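The Kullamo paper says a policy trained on 100 kitchen demos can put things back where they belong. I retrained it at my own coffee shelf, having no social life in May. 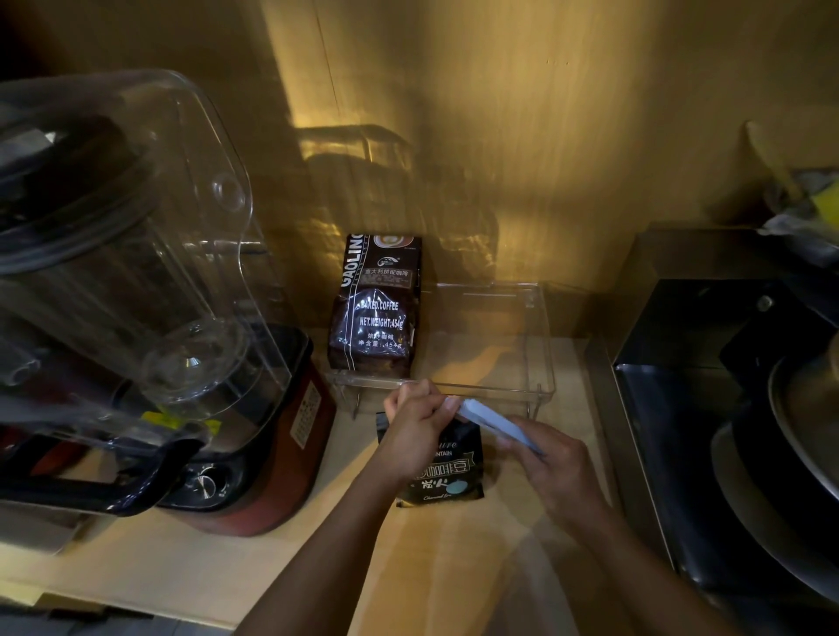
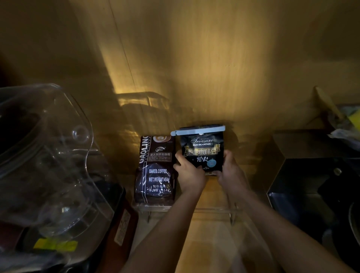
Skukeren, household robotics tinkerer

Hands on a small white packet above a coffee bag, then, in the first, and on the black bag in the second. My model learned reaching quickly. Placing a bag upright on a clear riser went well in 5 of 6 trials, until I moved the riser. Then it missed all 5. The paper calls this "future work." I call it Tuesday's code with better fonts.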